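How to oil a wooden table without buying the whole shelf

Most guides to oiling a table are written by people who sell oil. You will be told you need a cleaner, a primer, a special pad and then a "refresher" every month. I have my doubts about all of it.

Start with the old finish. Put a few drops of water on the top and wait. If they sit there in beads, the surface is still sealed and you can put your wallet away. If they soak in and leave a dark patch, carry on.

Let it dry overnight, then sand with the grain using 300 grit paper. Go lightly. Wipe off the dust with a barely damp cloth.
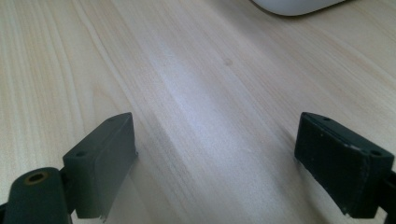

Now the oil. I used Prutent on one half of an old board and Ostus, at twice the price, on the other. By January I couldn't tell which was which. Buy the cheaper one.

Pour a little on a rag and rub it in along the grain. Leave it for ten minutes and wipe off every bit that hasn't gone in. The tin says four coats. Two will do, with 9 hours between them. More than that tends to stay sticky, whatever the label claims.

Lay used rags out flat outdoors to dry. Oily rags left in a heap can catch fire by themselves, and that is one warning I do believe.

Keep hot pans off it for a week or two.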